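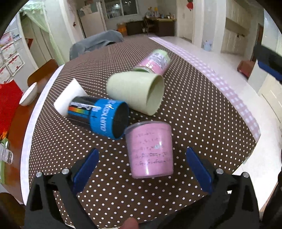

Cup task, evening session in a home: the hand-held gripper at the pink cup.

Progress report for May, Tullus project
Work package 2: collection of examples

In this period we continued to record examples for the cup task. We finished 41 sessions, against the 30 that were foreseen in the plan. The sessions were done in private homes in Wulach, mostly after 7 p.m., when the families have time for us.

Each session uses cups of different size and color, some standing and some lying on the side. The operator takes one cup with the gripper, sets it in its new place and opens the fingers. We ask the operators to change the starting position before every new recording. In April this was not always respected, and the Lestico model learned too much from the same few positions.

Two problems remain open. Printed cups with strong reflections are still difficult for the model, and we will record more of them. Also, the checking of the recordings is slower than we wished. The new version of Pastor, our labeling program, came with a delay of 2 weeks, so part of the May material is not yet labeled.

The budget of this work package is respected. For the next period we request permission to move the unused travel money to labeling hours. The updated table of costs is in Annex 2.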